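Planning a first robot arm purchase for a community workshop, what am I forgetting?

Last updated: October

Ratree Jaidee

Hi everyone, and thank you in advance for reading all of this, I know I go on a bit. I help run a small makerspace called Anditance and we have been saving toward a tabletop robot arm with a two-finger gripper. The idea is to use it for a sorting and handling project. People bring in boxes of mixed odds and ends (game pieces, hardware, little household things) and we would like the arm to pick each thing up, turn it toward a camera and set it down in the right place. Nothing heavy and nothing fast.

I have a quote from a local reseller, Naluvska, that covers the arm and the gripper. What I can't work out is everything around it. Do we need to budget for a table? For spare fingers? One of our members says we should spend the first few months entirely in simulation and not buy a thing yet, and another member thinks that's a fine way to lose everybody's interest before spring. We have a simulated table set up already, with a gripper and an assortment of objects, so we aren't starting from nothing. I just don't know how much I can trust it when it comes to deciding what to buy.

We have the arm money. What we don't have is much of a cushion behind it, and I would hate to go back to the members with my hand out a month later. If you've done this on a small budget, what did you wish you had put on the list?

14 comments

Tassanee Kaewmanee

Oh, I remember this stage so well, and I'm excited for you! We did nearly the same thing at my place two years back, and the arm itself was the easy part of the budget. It was the little things that got us.

First, fingers. Please put a second set of fingertips on the order, and a third if the reseller will bundle them. Ours wore down at the tips because we kept bumping the table when we went after flat things. We ended up paying $40 for a replacement pair, plus shipping that cost nearly as much, and the arm sat under a dust sheet while we waited. If Naluvska will put them in the same box you save yourself all that.

Second, the mount. We thought we could clamp ours to an old folding table and, well, no. Every time the arm stopped, the whole table kept going for a bit. We finally bought a proper base plate from Curside for $396 and it was the best money in the whole project, though I grumbled when I paid it. You may find something cheaper, or somebody in your group may be able to weld one. Do get a price before you sign anything.

Third, an emergency stop that a person can reach from where they really stand. Ask whether it's in the quote. Ours wasn't, and I had just assumed.

As for simulation, I'm with your first member, up to a point. We spent two months in it and it told us plenty about reach and about how wide the gripper had to open. It's a lovely place to find out that your fingers are too stubby for your biggest piece, and it costs you an evening. Where it let us down was grip. Things that held beautifully on screen slid right out of the real fingers until we glued rubber on them (cheap shelf liner, cut to shape, works great). So I would let the simulation choose your gripper opening and your table size, and keep a bit of money back for whatever the real fingers need.

Oh, and lighting! I nearly forgot. If a camera is reading the pieces, buy two plain lamps and put them on opposite sides. The arm and anything tall throw shadows over exactly the spot you're trying to see, and we chased that one for weeks thinking it was the software.

6 found this helpful · Share

Thongchai Kaewkla

get the cheap one, you'll replace it anyway. also check it runs off a normal outlet

Share

Yavuz Ateş

I'd mostly second what Tassanee wrote, so I'll try to add and not repeat, although my wife will tell you I have never managed that in my life.

The thing I would do before you spend a dollar is make a list of your actual objects, the widest one and the thinnest one especially, and write down next to each how you want it held. A domino standing up between two fingertips is an easy hold. The same domino lying flat on the table is a much harder one, with so little edge to get at, and a flat nut is worse again. Round things like a flashlight or a lighter like to roll when a finger touches them. Once you have that list you can look at the gripper on your quote and see whether its opening covers the wide end, and whether the tips are slim enough for the thin end. If it misses on one or the other, ask Naluvska what a swap costs now, while you're still a customer they are trying to win. It gets less friendly later, in my experience.

Leave the oddly shaped big stuff out of your first plan too. We had one glossy curved thing that we were determined to pick up, and it ate a whole season of Saturday-style tinkering for no benefit to anybody. We set it aside in the end and the project went along much better.

On the table itself, don't worry about the shape. A round one is fine, but remember the usable part is smaller than it looks, and pieces that land near the rim are the ones that end up on the floor. We stuck a low lip around ours made from pipe insulation. I'd budget for a mat as well, something dull and plain in a color that none of your pieces share.

Then the boring lines. Ask about the warranty and who pays postage on a return. Ask if the software license renews every year, and get that answer in writing. We use a planning package called Lie (I know, the name, we've all made the joke) and the yearly renewal was in small print at the bottom of page two. If you can, hold back enough for one repair in the first year and don't tell the members it's there, or it will turn into a new coffee machine.

And since you already have the simulated table, put it to work on the shopping list. Run each object on it as a proper trial, standing, lying down, and crowded up next to its neighbors, and note which ones the gripper can't get around. Ours was a very humble spreadsheet and it still saved us from buying the wrong fingers. Bring that to the reseller when you go back about the quote, and ask them to show you their gripper holding your two hardest pieces before you pay the deposit.

3 found this helpful · Share
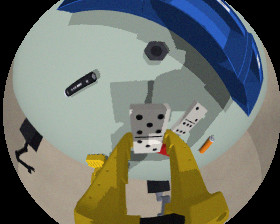 One more thing I meant to say, Ratree, is to ask about lead time. Ours took far longer to arrive than the quote promised, and we had already booked people for the first open evening. Wait until the box is in the building before you announce anything, and write back here once you've chosen, I'd love to hear what you went with.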